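Toy kitchen sorting at Ristside

The play food at the Ristside playroom was due for a sort, and we finally got to it. The last proper one was in December. Between then and now the sets had run together, and most of the smaller pieces had ended up at the bottom of whatever container was nearest.

The rule this time is simple. Vegetables go together, whatever set they came from. Fruit goes together. Bowls and cups are kept separate from the food, even if a child has put them away with something inside. Loose sticks, leaves and small parts that don't clearly belong to anything go in a tub of their own – please don't guess and push them into the nearest set.

We went through 194 pieces in all. Anything with a split seam or a sharp edge was set aside for repair or thrown out. The knitted and fabric foods need a closer look than the plastic ones, so check the stitching with your fingers as well as your eyes.

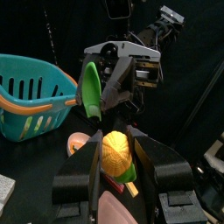
Baskets with slots in the sides are fine for the larger vegetables, but small pieces slip through them. Use a solid container for anything shorter than your thumb. If a tub is full, start a second one and put the same label on both.

Washing has changed a little. Plastic pieces go in warm water with dish soap and are left on a towel overnight. Knitted pieces are washed by hand and dried flat. Wooden pieces get a damp cloth and nothing more – two of the old ones cracked last year after being left in the sink.

The Trostgate branch will sort its own toys next and has asked to use the same labels. We have spare sheets at the front desk. If you borrow a set for a home visit, write it in the book with the number of pieces, and count again when it comes back.

We can use more clear tubs with lids, medium size, and a few small drawstring bags. Used ones are welcome if they are clean. We are not taking more play food for now, as the shelves are full. Leave tubs and bags at the Ristside desk during opening hours.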